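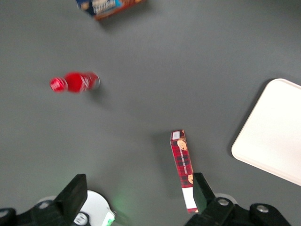 Equipment Plan and Budget for a Grocery Packing Cell
Student Project Report, Department of Engineering Technology, Trinwood College
Submitted October 6, 2019

1. Purpose

This report sets out the equipment the project group recommends for the second phase of the grocery packing cell. The Department asked for a plan that can be carried out within one budget year and that makes use of the arm already installed in the Lowther Building.

2. Current Equipment

The cell consists of one arm with a two-finger gripper, a gray work table and a white tray. Test items are ordinary store goods, among them a soda bottle and a tall, narrow cookie box in red and black plaid. Boxes of this shape can be taken between the fingers by their long sides. Bottles lying on their side are harder to plan for, as the flat fingers give little contact on a round shoulder.

3. Items Requested

Finger pads, soft, Skisora, 2 sets: $95 per set
Wrist camera bracket and cable: $200
Replacement trays and test goods: $200

The total request is $590. Prices are from supplier quotes received in July and do not include shipping.

4. Items Considered and Not Requested

The group reviewed a suction tool from Detlow. It would suit flat boxes, but it requires an air supply that the room does not have - the cost of that work falls outside the project budget. The question should be raised again when the building plan is next reviewed.

5. Schedule

The finger pads should be ordered first. The bracket may follow once the cable length has been confirmed with laboratory staff. Trays and test goods can be purchased locally at any point in the term.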